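Lolthorpe to add curbside pickup for old clothes and small electronics

September 22, 2024
14 shares | 9 comments

Lolthorpe households will be able to leave worn-out clothing, shoes, cables and small electronic items at the curb starting in November, under an agreement the city has signed with the waste hauler Pons. 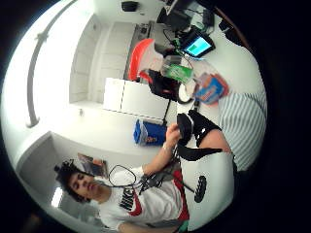 What the service covers

The pickup will begin in the Vinton district, which has 3,823 households on its trash routes. The rest of the city is expected to follow next year if the city council approves the money in the spring budget.

Residents in Vinton will get two bags by mail in October, one orange and one gray. Clothing, shoes, bags, belts, bedding and towels go in the orange bag. Phones, headphones, chargers, cords, remote controls, handheld games and other small devices go in the gray one. Both are to be set next to the recycling cart on the first recycling day of each month. Drivers will leave a fresh bag for each one they take.

Clothing does not have to be in wearable shape. The city said ripped shirts, single socks and stained towels are all accepted, as long as they are clean and dry. Rugs, mattresses, pillows and anything soaked in oil or paint are not.

For electronics, the item has to fit in the closed bag. Computers, televisions and microwave ovens will still have to be taken to the transfer station on Mill Road, where the fees are staying the same. Loose batteries are not allowed in the bags. Batteries that can be removed from a device by hand should be taken out and dropped in the collection boxes at the library and at city hall.

Phones and other devices should be wiped before they go out. The city will not return items once they have been picked up.

Where it goes

Pons will bring the bags to a warehouse on the east side of Lolthorpe run by Zondel, a sorting company that already handles donated clothing for several towns in the area. Workers there will separate clothing that can be sold again from clothing that will be cut into wiping rags or shredded for padding. Cords and devices will be boxed and sent on to a metals recycler out of state.

Zondel will pay the city by weight for wearable clothing. It will not pay for rags or shredded material, and the city will pay a handling charge on the electronics. City staff told the council at its last meeting that they expect the two amounts to come close to canceling out in the first year, but they also said the price of used clothing moves around a lot and the estimate could be off.

The main cost is the pickup itself. Pons will use two smaller trucks on the Vinton routes so that the bags stay out of the regular recycling loads. Residents will not see a separate charge on their bills during the trial. Whether there will be one later has not been decided.

Why Vinton was picked

The district has some of the narrowest streets in the city and a large share of renters, and it is the farthest from the transfer station. Staff said a service that works there should work elsewhere. Bus riders from Vinton have to change lines downtown to reach Mill Road, and the station does not allow people to walk in.

There has been less demand for the change in other parts of the city. A survey mailed out with water bills last winter found strong support in Vinton and mixed answers on the north side, where several people wrote that they already take their clothes to a church or thrift store. The city said people who do that should keep doing it.

Shops that sell used clothing have had some concerns. The owners of one store on Vinton's main street wrote to the council in July, saying the orange bags could cut into what people bring them. Under the final agreement, the mailer that comes with the bags will list the thrift stores in Lolthorpe and their hours.

Problems with cords and batteries

Part of the push for the electronics bag came from the recycling plant, where long cords and straps wrap around the sorting equipment and have to be cut away by hand. The line has to be shut down each time. Clothing causes the same trouble when it is put in with paper and bottles.

The city has also had fires in its trucks. One in May started in a load of household trash and burned a patch of pavement after the driver dumped the load in the street. No one was hurt. The fire department said a crushed battery was the likely cause.

Drivers will tag bags that have the wrong things in them and leave them behind. There are no fines for mistakes by households. Businesses may not use the bags, and a business that leaves commercial waste out with them can be fined up to $2,000 under the existing dumping rule.

Apartment buildings

Buildings that share dumpsters will not get individual bags. Their owners can ask for a pair of locking bins, one for each type of material, to be kept by the dumpsters or in a laundry room. Requests go through the public works office and will be filled in the order they come in.

Bags that do not arrive by the end of October can be picked up at the Vinton branch library during regular hours. Proof of address is required.

The council will get a report on the trial in March.

9 comments
14 shares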